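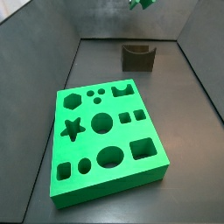 Page last changed: 2025-12-30

About Drunditz Nursery and After-School

Small, independent, on Jurell Lane. Two rooms, one garden, a kitchen that always smells of toast. We take children from two and a half up to school age in the day, and up to age seven after school.

Started by Suqin Ye in her front room, when her own two were small and the nearest nursery had a waiting list longer than their childhood. Three children the first term. Then five. Then the neighbours had a word about the pushchairs, so we moved into the old seed merchant's and have been there since. You can still see the loading door, it's where the coat pegs are. If you've only got the old address for us, please bin it — post still goes there and the new people are very patient.

These days we have 40 places, 20 in each room. Little Room is under threes and anyone who still needs a nap. Big Room is everyone else.

How the day goes

Doors open at eight. Breakfast till quarter to nine, porridge or toast, fruit. Then it's free play until everybody has arrived and stopped crying (parents included). Garden mid-morning whatever the weather, so wellies please, with names in. Names in everything. Lunch at twelve, cooked here by Chunhua Kang, who does all the menus and will ring you herself about allergies before your child's first day. Please pick up, she doesn't like leaving messages.

Afternoons quieter. Stories, dough, building, shapes and puzzles, water tray if it's warm. After-school lot come in from Ren Street Primary on foot with two staff and get fed straight away or there is trouble. 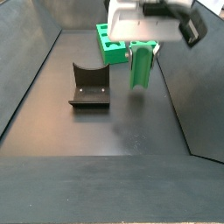

What we think about learning

Not big on worksheets. Children this age learn with their hands and by being talked to properly, and by getting it wrong a few times without someone jumping in. We read a lot. We count stairs, count spoons. We don't do homework and we wont send any home.

Children who speak another language at home — lovely, keep speaking it. Between us the staff have Mandarin, Urdu, Welsh and some fairly ropey French.

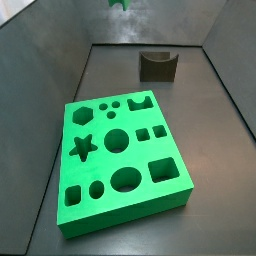
Foam shape block with thirteen cut-outs.

Who's who

Suqin Ye — owner, manager, mostly in the office Mondays and in the garden the rest of the week.
Arsalan Chaudhry — leads Big Room. Came to us as a student on placement. First aid lead as well.
Yuzhen Jiang — leads Little Room, settling-in visits, naps, lost blankets.
Guoqing Liang — after-school club and the walk from Ren Street. Also special needs support, speak to him early if your child will need anything extra and he'll sort a meeting with you.
Chunhua Kang — kitchen.

Plus our room staff, who are on the noticeboard in the hall with their names under. New faces go up the week they start.

Fees and places

Fees are on the separate sheet, ask and we'll email it. Funded hours accepted, in the mornings and afternoons both, but not for after-school. Deposit comes off your first bill. We need a month's notice if you're leaving and so do most places.

Visits are best on a normal working morning, when you can see it noisy. Allow 20 minutes, longer if your child finds the sand. Ring first, the gate is kept locked and we can't always hear the bell from the garden.

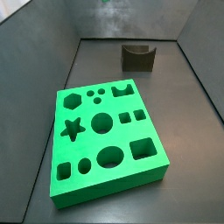
Waiting list for Little Room is open, Big Room is full until March but people do move away, so put your name down anyway. Brothers and sisters go to the top of the list. We keep the list on Pranico now insted of the red book, which means you can check where you are without ringing us — log-in details come with your welcome email. If it hasn't come, look in junk, then tell Suqin.

Closed bank holidays and the week between Christmas and New Year. Snow days we text by seven.

Parking: not on the lane. The neighbours have been very good. Use the car park behind the chemist's and walk round, side gate is the green one.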